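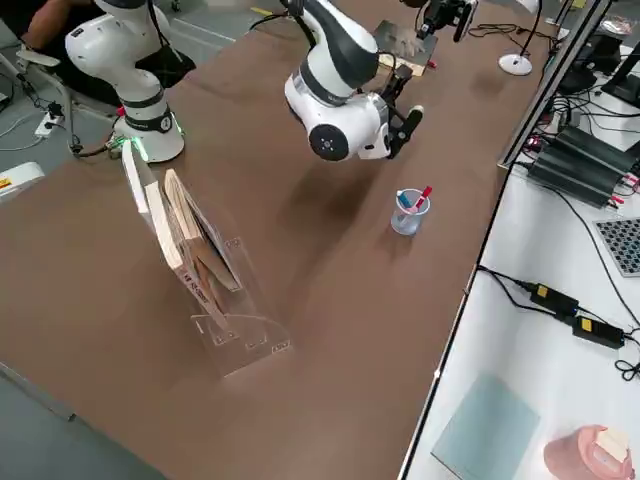 Begehung Brandschutz / Fluchtwege / Elektro — Mesirport, Haus 2, Erdgeschoss und Keller
Stand: 30. März
Begangen von: Ulises Sotelo
Fläche EG: 320 qm
Legende: i.O. = in Ordnung, M = Mangel, N = Nachkontrolle, n.g. = nicht geprüft

1. Fluchtwege

1.1 Flur Süd, Durchgang frei — M
Zwei Paletten Kopierpapier direkt hinter der Glastür. Waren im Januar auch schon da, andere Paletten, gleicher Platz. Breite daneben noch 70 cm, reicht nicht. Weg damit, heute.

1.2 Flur Nord, Durchgang frei — i.O.
Garderobenständer ist jetzt im Nebenraum.

1.3 Notausgang Hof — M
Geht auf, aber nur mit Schulter. Unten schleift die Dichtung. Außen steht ausserdem ein Fahrrad am Geländer, Halter unbekannt. Zettel drangehängt.

1.4 Rettungszeichen beleuchtet — N
Alle an bis auf das im Treppenhaus unten. Leuchtmittel oder Akku, war nicht rauszukriegen, Leiter fehlte.

1.5 Flucht- und Rettungsplan ausgehängt — M
Plan im EG zeigt noch die alte Trennwand vor der Teeküche. Die Wand gibts nicht mehr. Neuer Plan ist bei Plurnley bestellt, laut Mail. Bis dahin bitte von Hand korrigieren und abzeichnen.

2. Türen

2.1 T30-Tür zum Keller, selbstschließend — M
Keil drunter. Keil mitgenommen. Es ist der dritte. Wer die Tür dauernd offen braucht, soll eine Feststellanlage beantragen, Formular liegt am Empfang.

2.2 Tür Archiv — i.O.
Schließt aus jedem Winkel, Falle rastet ein.

2.3 Tür Technikraum — i.O.
Schild war weg, neues geklebt.

2.4 Schlüsselkasten — n.g.
Kein Schlüssel für den Schlüsselkasten. Bitte klären.

3. Elektro, ortsveränderliche Geräte und Leitungen

3.1 Prüfplaketten — N
Teeküche komplett, Büros größtenteils. Wasserkocher im Büro hinten ohne Plakette, vermutlich privat. Entweder zur Prüfung geben oder mit nach Hause nehmen.

3.2 Mehrfachsteckdosen in Reihe — M
Im Archiv eine Leiste in der anderen, dran Heizlüfter und Aktenvernichter. Getrennt. Heizlüfter bleibt aus bis zur Rücksprache.

3.3 Leisten am Boden — N
Wo Leute sitzen: unter die Platte schrauben oder in die Wanne legen. Auf dem Boden nur ausserhalb der Laufwege. Staub absaugen nicht vergessen, im Kopierraum lag der dick auf der Leiste. 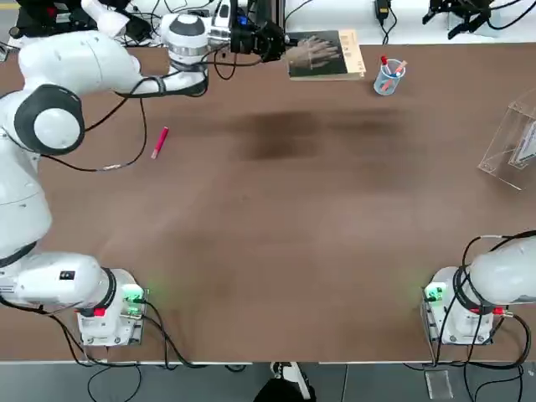 3.4 Leitungsführung allgemein — N
Zugentlastung bei den Monitorarmen in den Büros fehlt fast durchgängig, Stecker hängen mit dem ganzen Gewicht in der Buchse. Kabelbinder sind da, Karton im Technikraum. Quetschstellen an den Schreibtischkanten auch anschauen, zwei Netzkabel haben schon Druckstellen. Dann Leitungen, die lose über Arbeitsflächen laufen: das schwarze Kabel, das vom weißen Arm im Bogen über die braune Tischplatte hängt, bei der Nachkontrolle auf Hängenbleiben mit anschauen. Gleiches gilt für das Telefonkabel am Empfang.

3.5 Verteilerkasten zugänglich — i.O.
Frei. Beschriftung Stromkreise lesbar, Kreis Teeküche mit Bleistift nachgetragen, bitte ordentlich machen.

3.6 FI-Prüftaste — n.g.
Während der Arbeitszeit nicht ausgelöst. Termin nach Feierabend, mit EDV absprechen.

4. Löschmittel

4.1 Feuerlöscher EG — i.O.
Plomben dran, Druck im grünen Bereich. Wartung durch Zernar erledigt, Aufkleber da.

4.2 Feuerlöscher Keller — M
Hängt hinter dem Regal. Man kommt ran, wenn man weiß, dass er da ist. Regal rüber oder Löscher umhängen, dann auch das Schild umhängen.

4.3 Löschdecke Teeküche — i.O.
Hängt, ungeöffnet. Über Löschdecken kann man streiten, hier bleibt sie erstmal.

5. Ordnung, Brandlast, Kleinzeug

5.1 Keller, Lagerung — M
Kartons bis unter die Decke. Abstand zu den Leuchten herstellen. Alte Matte vom Lieferanten Ríos kann weg, wird laut Hausmeisterei nicht mehr gebraucht.

5.2 Papier und Pappe im Kopierraum — N
Tonne voll, Rest daneben gestapelt. Abholung öfter, nicht Stapel höher.

5.3 Markierungen und Beschriftung — N
Halteverbot vor dem Hydranten im Hof kaum noch zu sehen, Farbe nachziehen. Sammelplatzschild ausgeblichen. Im Gebäude

sind die Bodenstreifen vor den Löschern durchgetreten, gleich mit erneuern. 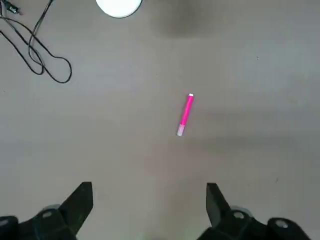
Streifenband in Rot-Weiß, nicht das gelbe vom letzten Mal, das hat sich an den Rändern gelöst. Vor dem Kleben Boden entfetten. Regalfächer im Keller auch neu beschriften, die Hälfte stimmt nciht mehr.

5.4 Aschenbecher Hof — i.O.
Geleert, Deckel drauf, weit genug von der Papiertonne.

6. Erste Hilfe

6.1 Verbandkasten Empfang — M
Pflaster leer, Handschuhe leer, Verbandbuch leer. Letzteres glaube ich nicht. Bitte auch kleine Sachen eintragen.

6.2 Verbandkasten Keller — i.O.

6.3 Aushang Ersthelfer — M
Eine Person davon arbeitet nicht mehr hier. Aushang aktualisieren, Durchwahlen prüfen.

Offen mit Frist
Sofort: 1.1, 2.1, 3.2
Binnen 3 Tagen: 1.3, 4.2, 6.1
Binnen 30 Tagen: Rest, auch die N-Punkte

Rückmeldung schriftlich an mich, bitte mit Punktnummer. „Erledigt“ ohne Nummer kann ich nicht zuordnen.
U. Sotelo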